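Blueberry leaves curling at the margins, fruit still fine

Forum: Small Fruit > Blueberries and other acid lovers

pH_creep
Posted 2019-05-09

Eight highbush plants in raised beds, Vesville, irrigated from the municipal supply. Leaves on two of the plants are curling along the edges and the color has gone dull. Fruit set is normal. Soil pH read 5.9 in the root zone with a Pisteck probe, calibrated the same morning. I applied elemental sulfur last July at the label rate and expected to be near 5.0 by now. Before I add more, I would like to know whether the sulfur has failed or the water is cancelling it out.

tallgrass_ed
Almost certainly the water. Municipal water in limestone country carries bicarbonate, and every irrigation is a small dose of lime. What is your alkalinity? Not the pH of the water, the alkalinity. People quote the first and it tells you very little.

pH_creep
The town report gives 2000 as conductivity, no units that I can find, and does not list alkalinity at all.

tallgrass_ed
If that is microsiemens per centimeter, you have a salt problem as well and the leaf edges would be the first place to show it. Get the units from the water office, then get an alkalinity test. A titration kit for aquariums is accurate enough.

Kendley_row
I would not jump to water. Sulfur is converted by soil bacteria and they do very little in cold soil. Applied in July, you get a couple of useful months, then winter. In my beds it took a second season before the reading moved. If he doubles the dose now and the first one wakes up in June, he can end up under 4.

tallgrass_ed
I did not tell him to double the dose.

Kendley_row
No, but anyone reading the thread might. Also, a probe in a bark-heavy bed is close to useless. There is poor contact between the tip and the medium. Take a slurry reading, one part soil to one part distilled water, stir, wait 20 minutes, stir again, read.

dfitz
Delphine Fitzsimmons here, I used to run the plant clinic desk in the next county. Agree on the slurry. On the leaves, please separate three things: curl with yellowing between green veins (iron, so pH), curl with brown crisp margins (salt or drought), and curl with no color change at all (often aphids or just heat). Each one has a different fix and the first post could be any of them.

pH_creep
Fair point. Leaf and berry pictures:

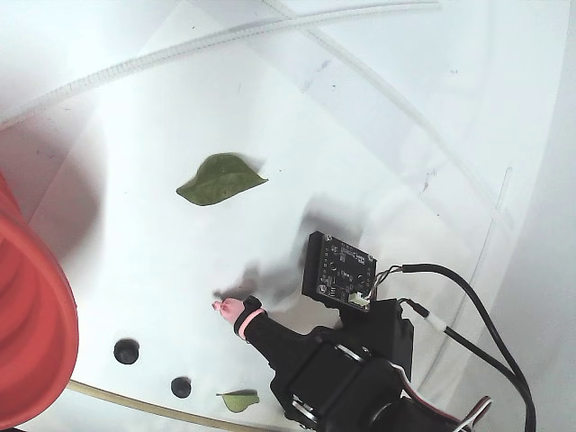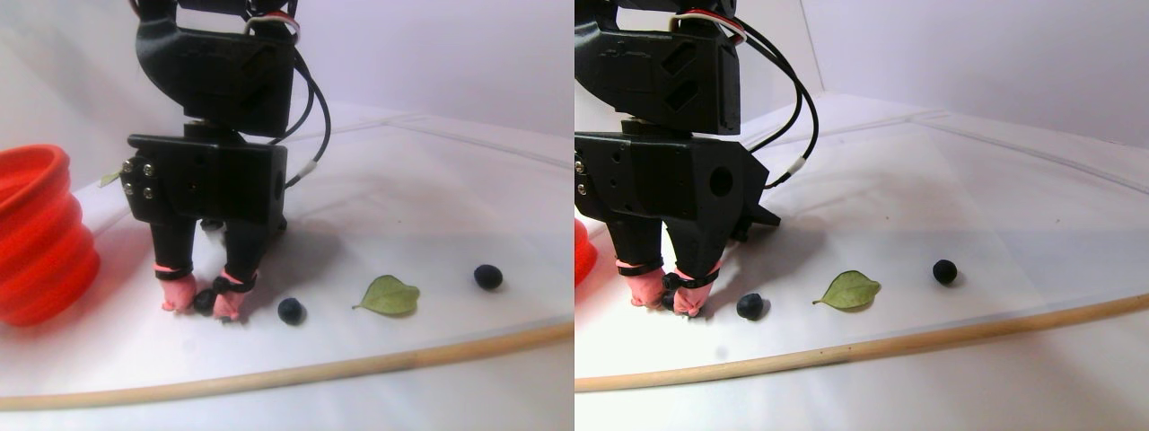

mulch_depth_4
Can I correct the pH with vinegar in the watering can until the sulfur starts working?

dfitz
Vinegar lowers the pH of the water for that one watering, but the acetate is broken down by soil organisms within days and the effect goes with it. Use citric acid for small volumes if you must use a kitchen acid, and sulfuric acid (sold diluted for irrigation) if the alkalinity test comes back high. Rainwater beats all of them.

Kendley_row
Rainwater, yes. I run two barrels off the shed roof and have not touched acid since. The Lukoševičius bed guide has a decent table for sulfur rates by soil texture, although its figures for clay are too generous in my opinion.

tallgrass_ed
Too low, if anything. Clay has far more buffering. I followed that table on heavy ground and the pH dropped by 0.2 in a year.

Kendley_row
Then you had free lime in it and no table will help you. Drop a little acid on a dry lump. If it fizzes, build the bed higher and stop trying to change the native soil.

pH_creep
Results so far. Slurry pH is 5.3, so the probe was reading high by more than half a unit. Water office confirms the units are microsiemens per centimeter. Alkalinity kit is ordered. Bed temperature at four inches is 58 F. I am holding off on sulfur and switching the two worst plants to stored rain.

dfitz
Good. 5.3 is slightly high but not an emergency. Flush those two slowly with the rainwater, enough that it drains from the bottom of the bed, and skip fertilizer until you see new growth. Old leaves will not uncurl. Judge by the new ones.

tallgrass_ed
And post the alkalinity number when you have it. I still say water.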